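ウマティエ通信 8月号 台所のページ

お皿一枚、鍋ひとつ。昼を軽くする話

暑い。編集部の冷房がまた弱い。というわけで今月の台所のページは、火の前に立つ時間をできるだけ減らす話です。締切まであと少ししかないので、前置きは短めに。

先月号の「保存容器を減らす」には、思ったよりたくさんお返事をいただきました。ありがとうございます。全部読んでます。返事が書けていない方、ごめんなさい、順番に出します。で、その中にあったのが「容器は減ったけど、お皿が減らない」という声。わかる。うちもそう。

昼ごはんひとり分なのに、流しを見ると小皿、取り皿、ざるを受けた皿、味見に使った皿。誰がこんなに出したのか。自分です。

そこで今回は、ガルトソープ通りの共同キッチンでお世話になっているファイザル・リエムさんに話を聞いてきました。昼の部を長くやっている人で、とにかく片付けが速い。こちらがまだエプロンのひもを結んでいるうちに、もう台の上が整っている。

リエムさんの答えは簡単でした。「丸い皿を一枚、鍋をひとつ。先に台に出す。それで作れるものを作る」

以上。終わり。と言いたいところですが、紙面がまだあるので続けます。

順番の話。たいていの人は献立を決めてから道具を出しますよね。リエムさんは逆。まず台の上に皿と鍋を置く。置いてから冷蔵庫を開ける。皿に乗る量しか作らないし、鍋に入る量しかゆでない。はじめて聞いたときは、乱暴だなあと思いました。でも家でやってみたら、これが楽。迷わない。

私の昨日の昼。ゆで卵と、とうもろこしと、いんげん。全部おなじ鍋。とうもろこしを先に、いんげんは最後の3分だけ。湯から上げたら、そのまま皿へ。塩とオリーブ油。パンを横に置いて終わり。洗い物は皿、鍋、トング、フォーク。以前ならこの倍は出してました。

ちなみに、いんげんは3分でも長いという人もいます。うちの娘がそう。きゅっと音がするくらいが好きらしい。お好みで縮めてください。

台の色の話もすこし。リエムさんいわく、茶色い台には淡い色の皿が見やすい。どこに置いたか一瞬でわかるから、手が迷わない。鍋は黒でも何でもいいけど、皿は台と違う色にしておくこと。うちは白い台に白い皿なので、毎回ちょっと探します。買い替える予定はないです。布を敷いてごまかしてます。
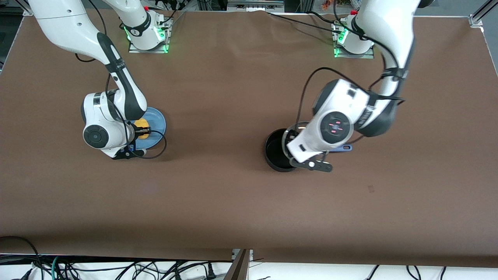 読了目安:6分

水色の丸皿に黄色いものがひとつあるだけで、台所が急に夏っぽくなりますね。黒い鍋と並ぶと、なおさら。リエムさんに色合わせのコツも聞いたんですが、「考えたことない」と言われてしまいました。

では具体的なやり方。メモを見ながら書いているので、順番が前後していたらすみません。

まず台を空ける。郵便物、鍵、読みかけの本、全部よそへ。ここが一番むずかしい。私は郵便物用のかごを椅子の上に置いて、そこに放りこむことにしました。かごが溢れたら、その日は昼の前に中身を見る。見るだけでもいい。捨てられる封筒がだいたい混じっています。

つぎに皿の場所を決める。利き手の反対側、体に近いところ。鍋はその隣。リエムさんは、皿と鍋のあいだに手のひら一枚ぶん空けるそうです。トングから落ちる湯が皿に入らないように、とのこと。火からおろした鍋を台に置くときは、鍋敷きを忘れずに。私は2回忘れて、台に輪っかの跡がつきました。消えません。

鍋の縁をつかんで動かす癖のある人、けっこういると思います。空で冷めている鍋なら、まあいい。中身が入っているときは、ちゃんと柄か取っ手を持ってください。これは編集部からもお願いです。去年の夏にやけどした者がおりまして。私です。

つぎ。食べものは小さいものから皿に乗せる。大きいものを先に置くと、真ん中が埋まって、あとから来たミニトマトが転がって逃げる。小さいものを先に手前へ。大きいものは奥に寄りかからせる。リエムさんはこれを「壁をあとから建てる」と言ってました。建築の人かと思った。ちがうそうです。

余ったらどうするのか、という質問が絶対に来ると思うので先に。余らせない、がリエムさんの答えですが、そうは言ってもね。うちでは余ったら鍋に戻さず、小さな蓋つきの容器ひとつに入れて、夜に食べきる。夜に食べない日は、はじめから作らない。卵だけは別で、殻つきのまま冷蔵庫に入れて翌日の朝に食べます。

洗うタイミング。食べる前に鍋だけ洗う。皿は食べてから。食べる前に洗うなんて面倒だと思うでしょう。私も思いました。でも、ゆでただけの鍋って、こびりつきがほとんどない。さっと洗って伏せる。ほぼ30秒。食べ終わったあとの流しに鍋がないというのは、たいへん気持ちのいいものでした。昼寝まで早い。

冷めるのが気になる人は逆でもいいです。リエムさんは猫舌なので、ちょうどいいらしい。

ここで読者のみなさんのやり方もすこし紹介します。先月のお返事から。

「深めの皿に替えたら、汁ものもサラダも一枚で済むようになった。浅い皿は上の棚に追いやりました」。これは真似したい。うちの皿は浅いので、トマトの汁がよくこぼれる。

「鍋をひとつにすると、家族の昼の時間がずれたときに困ります」。ごもっとも。共同キッチンでは、ずれて来る人の分はゆでずに切るだけのものにしているそうです。きゅうり、ハム、チーズ、果物。パンがあれば足りる。足りない人は自分でゆでる、という決まり。

「子どもが色つきの皿を取り合います」。うーん。同じ色を揃えるしかないのでは。うちは揃えず、毎日じゃんけんにしてます。負けたほうが先にデザートを選べます。

それから、マンガンダップの台所市に行った方から、丸皿が安かったとのお知らせも届いてます。縁がすこし立ち上がった形がおすすめだそう。スプーンが使いやすくて、豆が逃げない。8月も朝からやっているようなので、気になる方はどうぞ。昼すぎにはいい色がなくなるとのことです。私は去年、昼すぎに行って茶色しか買えませんでした。茶色は茶色でいい。台がもっと見えなくなるけど。

あ、それと訂正。先月号で、麦茶の出しがらを鍋みがきに使えると書きましたが、表面加工のある鍋には使わないでください。傷がつくことがあります。書き落としてまして、すみませんでした。ご指摘くださったフラーカムの会のみなさん、助かりました。

お知らせ。共同キッチンの昼の部で「皿一枚の日」をやります。参加費は90(キッチン券で)。自分の皿を一枚だけ持ってきてください。鍋はこちらにあります。形も色も自由ですが、電子レンジにかけるかもしれないので、金の縁取りがあるものは避けてもらえると。定員は30人。申し込みは入口の紙に名前を書くだけ。代筆も可。開始は午前11時半、片付けまで入れて午後1時には終わるつもりです。つもり。

当日の献立はまだ決まってません。皿が来てから決める、とリエムさんは言っています。買い出し担当としてはすごく困るのですが、豆と卵ととうもろこしは確実に買います。アレルギーのある方は、名前の横にひとこと書いておいてください。字が小さくても読みます。

来月は「包丁を研ぐ日をいつにするか」の予定。うちの包丁はもうトマトがつぶれるので、個人的に急いでます。研ぎ方より、いつやるかが問題なんですよね。続いている方、曜日で決めてるのか月で決めてるのか、教えてくさい。お便りは受付の箱か、この通信への返信で。匿名でも載せます。

では、鍋を洗ってきます。

台所のページ担当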